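Metal bin as a catch-all: genius or giving up?

posted in Small Spaces > Clutter Corner

tinroofkate
OK so I finally did it and put an open metal bin on the table for all the stuff that has no home. Gray, sloping sides, sits right on the wood.
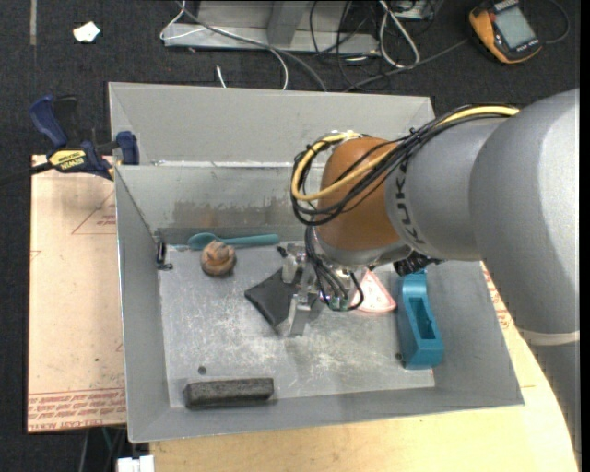
pocketlint88
Giving up, sorry! I had one of those for years and it was where things went to be forgotten. The spoon would've been in there till Christmas at my place.

tinroofkate
Ha, fair. The teal spoon does have a drawer it could live in, I'll give you that one. My thinking was that stuff lands on this table no matter what I do, so it might as well land in one spot. Before this I had a little pile at each corner and another on the chair. Now I've got one pile with walls around it.

And before anybody asks, no, I don't want a cabinet. I looked at the Blomqvist ones everybody on here loves and I'd have to give up the reading chair to fit it. Not happening.

marrowbone_jo
I'm on the bin side. We've had one by the back door since we moved in and it gets emptied every Monday after supper, no exceptions. Whoever's stuff is in there has to come get it or it goes in the donation bag. My kids lost two hats and a flashlight that way and they've been very good about it since.

Does yours have a rule? I think the rule is the whole thing. A bin with no rule is a junk drawer you can see into.

pocketlint88
"A junk drawer you can see into" is exactly what I was trying to say.

tinroofkate
No rule yet! That's sort of why I'm posting. I was thinking once a week but I know myself and once a week turns into whenever company is coming.

old_dishrag
I'd worry about the table more than the rule. Bare metal on light wood, are you putting anything under it? I had a steel planter on a maple top and it left a gray smudge in every spot where the edge touched. Took me a whole afternoon with a soft eraser and some oil soap and I can still find it if I get the light right. Felt dots, the cheap stick-on kind. Get the bigger ones because the tiny ones slide off when you shove the bin over.

tinroofkate
Oh no. Nothing under it. Going to go check right now.

tinroofkate
OK back. One faint line, it wiped off with a damp rag. Ordering felt dots tonight. Thank you!!

old_dishrag
Good. You caught it early.

fernandfog
Can I disagree with everybody a little? I don't think the size is right. I know people like a big open bin because you can toss things in from across the room, but a big bin makes small stuff look like hardly anything, so you don't feel like you need to deal with it. Kate's has only a few things in it and it looks nearly done to me, like why would you bother emptying that? If those same few things were in a little basket it would look full and you'd get up and do it.

I switched to one that's 8 inches across and I empty it every night without even thinking. It was a Piden, the woven one with the flat bottom, but any small thing would do.

marrowbone_jo
8 inches wouldn't hold one of my son's shoes.

fernandfog
Shoes shouldn't be in it!

marrowbone_jo
You come over here and tell him that.

pocketlint88
I sort of see it though. When I had my big one I'd look in and think eh, there's room. There was always room. When I finally dumped it out there was a layer at the bottom I didn't recognize at all. Keys to what? I still have those keys.

quietlaundry
Long-time reader, I don't post much. I tried the bin, the basket, the tray on the dresser and the set of stacking boxes from Zirnura (those are nice boxes but the lids kill it, if I have to lift a lid I'm putting it on top of the lid). What ended up working for me was a towel. I fold an old dish towel and lay it in the bottom of the bin. It's quieter when you drop things in, nothing gets scratched, and when it's time to sort I lift out the towel with everything on it and carry the whole mess to the couch. I sort in front of the TV and then shake the towel out the door.

tinroofkate
Wait, I love this. The noise is the one thing I hadn't thought about. Drop a spoon in a metal bin at eleven at night and the whole house knows what you're up to.

old_dishrag
Seconding the towel. Helps with the crumbs too, there are always crumbs and I don't know where they come from.

gradybunch_of_stuff
Counterpoint, put the towel underneath and skip the felt dots. Free.

old_dishrag
A towel under it will bunch up the first time you slide the bin. I've done that too. Dots.

gradybunch_of_stuff
Then don't slide it?

old_dishrag
Everybody slides it.

fernandfog
So what's the plan, Kate? I still say go smaller but I'll let it go.

tinroofkate
OK here's where I've landed. Felt dots on the bottom, towel inside (thank you quietlaundry), and I'm trying a timer. 20 minutes on Monday evening, and anything still in there when it rings goes in a bag in the hall closet. If I don't go looking for it by the end of July, it gets donated. And fernandfog, I'm not buying a smaller one until I've given this one a real shot. I like that I can fit mail in it.

pocketlint88
MAIL? Oh Kate, no. Mail is how mine went under. Please get something separate for the mail. I use a Jisulent wall pocket, it holds hardly any, so I have to open things. Put mail in a bin and you'll find a water bill in October.

marrowbone_jo
Agree on the mail. Mine gets opened standing up over the recycling or it doesn't get opened.

tinroofkate
Fine, fine, no mail! I'll stick a clip on the fridge.

quietlaundry
Come back and tell us how the timer goes. I tried one and spent most of it reading an old birthday card.

tinroofkate
I will. Spoon's going back in the drawer first.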